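Mallivico Community Workshop
Progress report to the Usent Fund: robot arm open day

Prepared by Albane Arnaud, project coordinator

This report covers the period since our last update and deals mainly with the August open day, the second of the 2 public events listed in the grant agreement. The arm was shown at the small table with a mug, a tissue and a pen as the working objects.
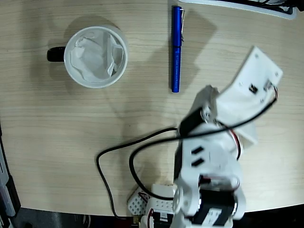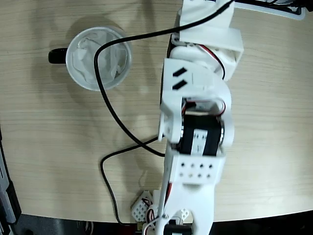
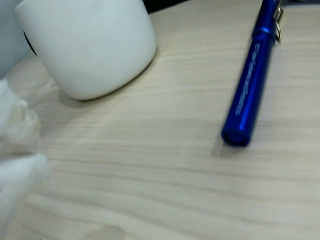
The table demonstration, August.

The open day ran from 10 am to 4 pm at the Marchal Street hall. Entry was free. The bookings page allowed 18 places per session, and all morning sessions were full before the doors opened. The afternoon was quieter and we let people walk in without booking.

What visitors were shown

Each session started with a short talk on how the arm is put together and what it costs to build one. Visitors were then invited up to the table while one of our members ran the arm. The task was to deal with the tissue and the mug, with the pen used later in the session for those who wanted to see a different shape of object handled. We chose household things on purpose. At the first event we used foam blocks, and several people wrote on their cards that they could not see what the blocks had to do with ordinary life.

After the demonstration, visitors could drive the arm themselves under supervision. This was the most popular part of the day and also the part that ran over time. The 11 am session finished late, which pushed back everything up to lunch. We have since cut the talk and given the extra minutes to hands-on time.

How the arm performed

The arm worked for the whole day apart from one stoppage after lunch, when a servo stopped responding. The cause was a connector that had worked its way out. It was pushed back in and the session carried on. We now check every connector before each session and have added this to the set-up sheet.

Soft objects remain harder for the arm than rigid ones. The tissue changes shape each time it is handled, so the position that worked on one attempt often fails on the next. Operators got better at it through the day, but we are not yet ready to show it as an automatic routine and did not describe it that way to visitors. The pen gave trouble of another sort. It rolls if it is nudged, and twice it had to be fetched from the floor.

Automatic running

The grant agreement asks for a basic automatic routine by the end of the project. Between the two events the group logged 706 practice attempts with the arm. Of these, 682 were recorded well enough to use. The others were thrown out, mostly for gaps in the recording. The software side is being done with Tindov, the control program we described in the last report. It will repeat a simple movement with a rigid object in a fixed spot. It does not cope well when the object has been shifted, and that is the main job for the next period.

Visitor comments

Comment cards were left at the door. Most were positive. The points raised more than once were:

The hall was noisy and people at the back could not hear the talk.
Children wanted a lower table so they could see without being lifted.
Several adults asked whether evening classes would be offered.
A few visitors expected a larger machine and would have liked the listing to give its size.

We have borrowed a microphone for future talks and the listing has been rewritten. The table is a harder problem. The lower ones in the hall wobble, and the arm needs a steady base. We are looking at a low platform for children to stand on, and will need to check with the hall whether our insurance covers it.

On evening classes, we took names from those who were interested. No promise was made, as classes fall outside the current grant.

Spending

Spending is within budget. Hall hire came in under the estimate because the hall charged us the community rate. The saving has gone to spare servos and cable, under the equipment line. Printing cost more than planned after the first batch of flyers went out with the wrong start time and had to be redone. A full statement is attached separately.

Changes to the plan

We ask the Fund to approve one change. The agreement lists a school visit as the next activity. The school has asked to move it to the following term, when its own hall will be free. The content and cost would stay the same. If this is approved, we would use the gap to work on the automatic routine.

Next period

Work planned for the next period is the shifted-object problem in Tindov, a printed guide for members who want to operate the arm, and repairs to the travel case, whose hinge broke on the way back from Marchal Street. The guide is in draft and a copy can be sent to the Fund on request.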